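Folding cell keeps losing thin fabrics – pads or force?

skevach_dan
Right, I've had our two-arm folding cell about a year now and it's been lovely on towels. Shirts are another matter. We're at 600 cycles on this set of finger pads and the pale pink mesh tops have started giving me grief. I cleaned the pads with a stiff brush and a drop of alcohol (the crosshatching clogs with fluff something rotten), checked both fingers were square and had another go on the bench.
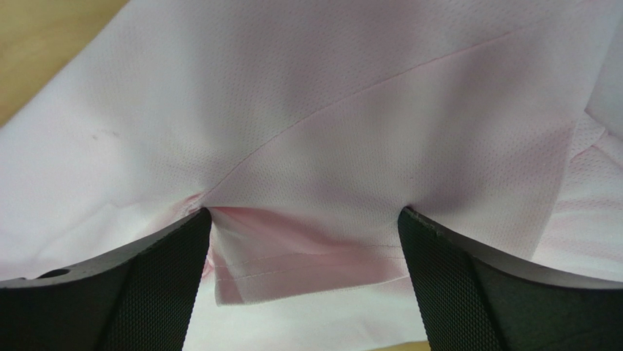

I'm also seeing small chips along the top edges of the fingers, mostly at the right tip. Would you swap at this point, or just dress them with a fine file? Grip force is at 6 on our scale, same as for towels.

Babar Jatoi
Swap them. I do ours every 500 whether they look tired or not. A rough tip will snag mesh sooner or later and then you're paying for the shirt too.

clavgate_mo
Disagree, sorry Babar! Every 500 is throwing money away. Chips on the top edge don't touch the cloth much, it's the inner face that does the holding. I'd file it, drop the force a notch and leave it be. Which bit of the shirt do you go for?

skevach_dan
Bottom corner, by the hem. The double stitching gives it something to bite on. If I go for the middle of a panel I get a great wodge of cloth and the second arm hasn't a clue where the edge is. I tried the corner again this morning with the force down to 5 and the wrist turned a bit – much happier with that. 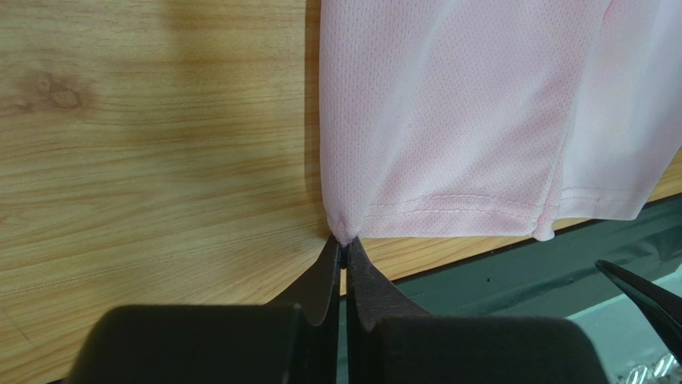
Zhuoran Jia wasn't convinced: corner grabs are fine on a fresh set, but on worn pads I'd want a longer bite along the hem. And re-zero the fingers after filing, or your closing gap will be out and you'll blame the force setting.

skevach_dan
Ah. I did not re-zero. Off to do that now.

Babar Jatoi
Still say swap them.

clavgate_mo
Of course you do. Dan, run 100 with the file job and post what you get, I'd like to see it on something thicker as well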